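Open Sources and Secret Services
Handout 7: Reading a released file
Merike Kairys

This handout goes with the session on the Jernov papers. Bring it with you, along with the photocopied extracts. Last time we looked at memoirs by former officers and why they have to be read with care. The files those officers worked from have a better reputation among students than they deserve. A file was written by people with jobs to keep, for readers who could promote them or move them to a worse desk.

1. What a file is

A file in a security service is a working object. Papers go into it in the order they arrive, which may be months after they were written. A report dated in March can sit behind one dated in the following winter, and if you read by position you will get the story backwards. Read once in file order, then make your own list in date order and read again.

Most files have a minute sheet at the front or on the left-hand side. This is where officers wrote to each other about the papers: "seen", "please discuss", "no further action". Students skip it because the handwriting is bad. It is often the only place where you find out whether a report was believed.

Serial numbers matter too. If the papers run 11, 12, 15, then two have been removed, moved to another file or held back at release. Note the gap even if you can't explain it.

2. The Jernov papers

Background, for those who missed the introductory session. Jernov was the name given to a registry of surveillance reports kept on the foreign trade offices in Ostasura. Only the reports that were copied to a second office survive. The first set was destroyed, and we have the destruction certificate but no list of what was burned. What we have is therefore a copy set, and it was weeded at least once before it reached the archive.

The main figure in the extracts is an informant called CLEKECK in the papers. Please write it as Clekeck in your essays, as the archive catalogue does. The name covers a source, and a source need not be one person. Darius Krūmiņa, who catalogued the collection, thinks that the early Clekeck and the late Clekeck are different people, on the grounds that the early reports never mention anything said inside the Robichaud offices and the late ones hardly mention anything else. I think a change of job would explain it equally well. You are free to argue either side, but you must deal with the change.

Robichaud was a shipping agent. It was a real business with real customers and it also appears to have rented two rooms to people who had nothing to do with shipping. The files never say outright who they were. Several textbooks repeat that Robichaud was "a front", and I would like you to avoid that word until you have decided what you mean by it. A firm set up by a service to give its officers cover is one thing. A firm which takes rent and asks no questions is something else, and a firm whose owner is being leaned on is different again.

3. Four layers in a report

Take any one of the extracts and you will find more than one voice in it. It helps to mark them in different colours.

The source. What the informant said he or she saw or heard. This is nearly always in reported speech and nearly always shortened.

The handler. The officer who met the source and wrote it down. The handler picks the order, leaves things out, and sometimes improves the wording. Look for phrases that come up in reports from quite different sources. They belong to the handler.

The desk. The person who received the report and graded it. In the Jernov system the grade is a letter for the source and a figure for the information. The two are supposed to be independent, and in practice they drift together. Once a source had a good letter, the figures got better as well.

The reviewer. Whoever decided, years later, what could be released. The reviewer speaks only through blank spaces, but where the blanks fall tells you something. A blank before a verb is a name or a title. A whole blank paragraph at the foot of a page is often about method, or about another service.

Don't guess names from the length of a blank. People have been wrongly identified in print that way.

4. Telephone and post intercepts

Part of the Jernov material is from opened letters and telephone lines. These look like the most solid documents in the set and they have problems of their own.

A transcript is a translation of sound into text, and in Ostasura it was frequently a translation from one language into another at the same sitting. The typists were under pressure. The instruction sheet in extract B asks for a page to be finished before the next reel is begun, and allows the typist to write "(private matters)" in place of anything not of interest. Think about what that does. An hour between two people who had known each other for years comes down to seven lines on freight rates, and the reader at the desk sees two people who speak only of freight rates.

There is also the question of who knew. By the later part of the collection staff at Robichaud were saying things on the telephone that read as if they were meant to be overheard. One of them spells out an address twice. Any service that listens for long enough will be talked to, and the file won't tell you when it started.

With letters, check whether you have the letter, a photograph of it, a typed copy or a summary. The catalogue uses "letter" for all four. Krūmiņa has told me that this will be put right in the next revision, but it hasn't been so far.

5. Figures

Be careful with numbers in the reports. One summary says that 800 persons were "under attention" in the city and another, from a different office, says 200. Both are quoted in the literature, usually by authors who want a large figure or a small one. The first office counted every name on an index card, including the people who delivered coal. The second counted open files. Neither is the number of people being followed on any given day, which was limited by how many watchers and cars there were, and we have no reliable record of that.

If you use either figure, say whose it is and what was being counted.

6. Common mistakes in last year's essays

Treating the absence of a report as the absence of an event. The copy set has holes in it.

Quoting the desk's comment as if it were the source's words. Go back to section 3.

Using "agent" for everybody. An officer is employed by the service. An agent or source is somebody who works for it from outside. The Jernov papers are loose on this and you shouldn't be.

Citing by page. The archive has renumbered the folders once already, so cite by serial and date: Jernov, serial 41, followed by the date of the paper itself and not the date stamp of receipt.

Taking the tone of the files. After a few hours of reading it is easy to start writing that a man "was assessed as unreliable" — by whom, and on what? Use the active voice and name the office if you can't name the person.

7. Exercise for the seminar

Work in pairs. Each pair takes extract C or extract D, and both members read it separately first.

Mark the four layers. Where you can't tell the source from the handler, put a line in the margin and leave it.

Put the papers in date order and write down any gap in the serials.

Find one statement that is repeated in a later paper and compare the wording. In extract D there is a case where "may have visited" has lost its "may" by the second copy. There are others.

Write 200 words on what the extract lets you say about Clekeck. Then write a further paragraph on what it lets you say about the office that kept the file. Most people find the second one easier, and that is worth talking about when we meet.

8. Reading

The catalogue introduction by Krūmiņa is short and you should all read it. The chapter on registries in the course reader is useful for the grading system, although its account of weeding is out of date. The memoir extracts from handout 6 will be needed again, so don't throw them away.

Written work is to be handed in at the department office by 2023-09-22. Late essays are marked but don't get comments. If you want to write on the intercepts instead of on Clekeck, come and see me first, because the photocopies of that section are poor and I can lend you 2 better sets. Next time we move on to the parliamentary inquiry into the Ostasura office, and we will begin with the question of why the witnesses were shown the summaries but never the minute sheets.

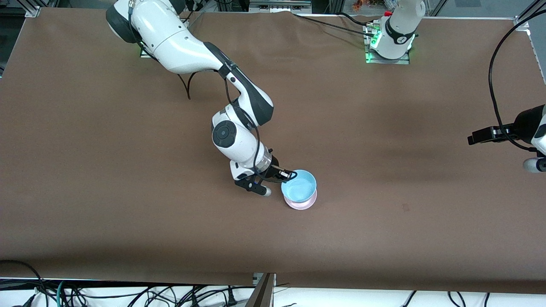
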